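El alcance que se mueve: una conversación sobre gestión de proyectos en Joltov

1/13/22

La directora de la oficina de proyectos de Joltov nos recibe en la sede de Corunberg con una hoja impresa sobre la mesa. Es el registro de cambios de su último proyecto, y lo ha marcado con bolígrafo rojo. Prefiere que no pongamos su nombre. «Las decisiones fueron del equipo, y también los errores», explica.

Le preguntamos primero por el retraso, que fue de 12 semanas. Ella no discute la cifra, pero sí la manera de explicarla. «En el informe final se escribió que la causa era técnica. Yo no estoy de acuerdo. La causa fue que aceptamos cambios pequeños sin preguntar quién los pagaba. Cada uno costaba una tarde. Cuando llegamos a 100 cambios, ya no eran tardes».

El proyecto, llamado Zader, comenzó en septiembre con un plan de cuatro fases. Según cuenta, la primera se cerró en su fecha y esto dio al equipo una confianza que después resultó cara. En la segunda fase, el cliente pidió revisar los requisitos y el calendario no se tocó.

«Teníamos un procedimiento de control de cambios, muy correcto, de 30 páginas», recuerda. «El jefe de proyecto lo conocía bien. Los demás lo habían firmado, que es otra cosa».

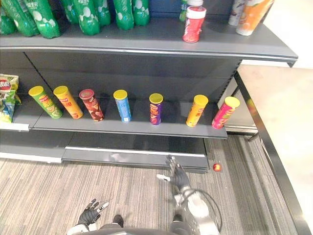 Un robot humanoide ante una estantería con bebidas y botes de patatas.

Ahora el procedimiento ocupa una sola página. Toda petición debe indicar qué tarea se retrasa si se acepta, y la firma la persona que la solicita. Preguntamos si los clientes protestaron. «Uno, sí, bastante. Después de un mes retiró la mitad de sus peticiones».

Sobre los métodos ágiles habla con prudencia. En Joltov los usan para el desarrollo, mientras que los contratos siguen siendo de precio cerrado. Esta mezcla le parece difícil de defender, aunque no ve otra solución a corto plazo. La consultora Echevarría les propuso contratos por etapas y todavía están estudiando la propuesta con el departamento jurídico.

Al final volvemos a la hoja impresa. Le pedimos que elija un cambio que hoy rechazaría y señala el primero de la lista, una modificación en el formato de los informes semanales. «Era razonable y lo aprobé yo misma en cinco minutos, por teléfono», dice. «Hoy pediría que me lo mandasen por escrito».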